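Motgate Days Out forum > Trips and experiences > Grosside canal boat dinner cruise, worth it?

tilly_b
Thinking of booking the evening cruise out of Grosside for my mum's birthday in January. Run by Ghumman Boats. Anyone done it lately? Website says three courses and a "live commentary" but no menu and no proper timings. She gets cold easily. Also she hates being rushed over food.

marrowfat
Did it in the autumn. Lovely. Food better than I expected, had the lamb. Boat is heated at the front end, less so by the door. Ask for a table near the galley. Commentary was a chap with a microphone who knew his stuff but went on a bit through pudding.

oldlockside
Wouldn't bother in winter tbh. Dark by the time you cast off so you see nothing but your own face in the window. Daytime one is half the price and you get the aqueduct.

marrowfat
Thats a bit harsh. They light up the warehouses on the Motgate stretch, it's pretty.

oldlockside
They light up 4 of them. The rest is hedge.

tilly_b
Ha ok. She's seen the aqueduct loads so the dark isn't a dealbreaker. What about getting on and off? She has a stick.

Penfold_77
Two steps down and a handrail. Crew were good with my dad, took his arm without making a fuss. The towpath is the bad bit — gravel and puddles from the car park. Drop her at the gate if you can, they'll open it if you ring ahead.

jan_at_no8
Booking fee is what got me. Price on the page, then another 5 quid each at the end through Plilorix. Ring the office and book direct, they don't charge it. Ask for Amna Hashmi, she sorted us a window table and a candle in the pudding.

oldlockside
Plilorix fee is on every trip round here now. Balloon people do it as well.

jan_at_no8
Still cheeky. And my refund took ages when the October one got called off for wind. How is a canal boat called off for wind??

Penfold_77
Flat sides, no keel, narrow bridges. I'd rather they called it off.

dobbo

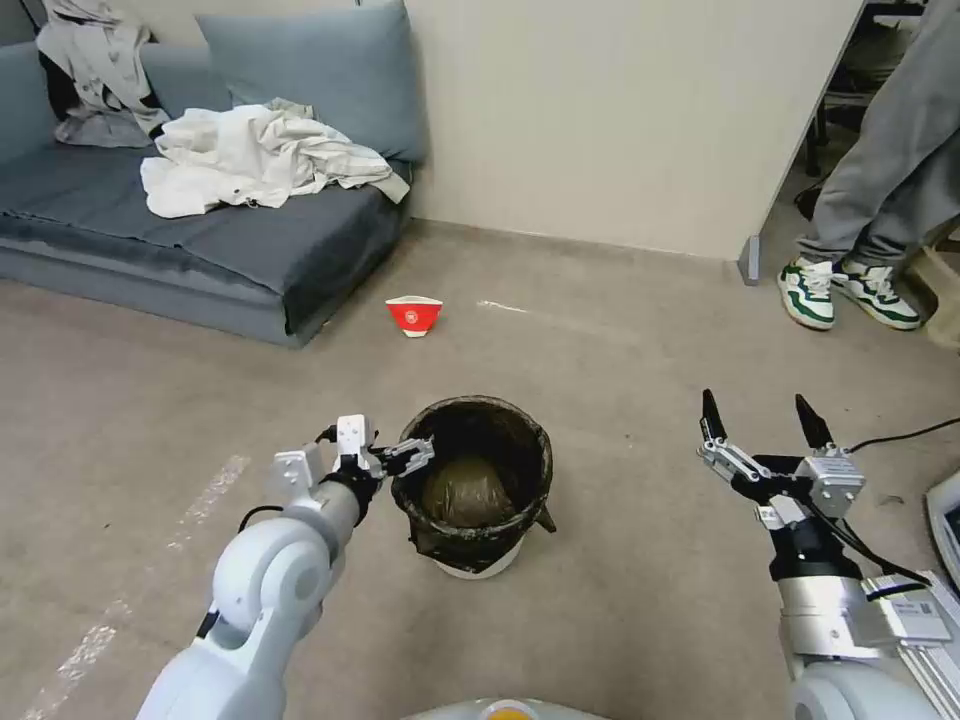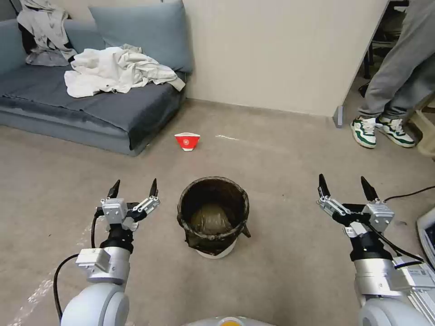 The bin, both times.

marrowfat
Back to the cruise. Tilly if you go, don't do the wine package. It's 13 pounds for two small glasses and the bar does the same stuff by the glass for less.

tilly_b
Noted, she only has the one anyway. How long were you out? And did you get time between courses?

marrowfat
Three hours near enough. Starter came before we'd left the mooring, then a long gap, then main. Not rushed at all. If anything slow.

dobbo
we had the opposite. main plonked down while my wife was still on her soup. Full boat though, a works do on the back tables. very loud. Would ask if theres a party booked before you pay

Penfold_77
Seconded. Early in January should be quiet, everyones skint.

oldlockside
If they run at all. They had stoppages last winter, lock gates being replaced, and the "cruise" was up to the winding hole and back twice. Didn't say so on the website. Full price.

jan_at_no8
Is that right? When was this

oldlockside
Last January. Brother in law was on it. Same hedge four times he said.

marrowfat
To be fair they gave people a voucher for that.

oldlockside
After he wrote in. Twice.

tilly_b
Right, rang them this morning, 28th December, surprised they were open. Got Amna, very nice. No stoppages planned on that bit this winter, she says. No parties on our night so far. Table for 5 near the galley, no booking fee. Boarding from half past 6, she'll have the gate open. Blankets on board but told me to bring a cushion, the benches are hard.

Penfold_77
Benches are VERY hard. Take two.

jan_at_no8
Told you she was good. Did you mention the candle?

tilly_b
Forgot! Will ring back.

oldlockside
Have a nice time. Still say go in May.

marrowfat
Let us know what the menus like, they were talking about changing it. Hope they've kept the lamb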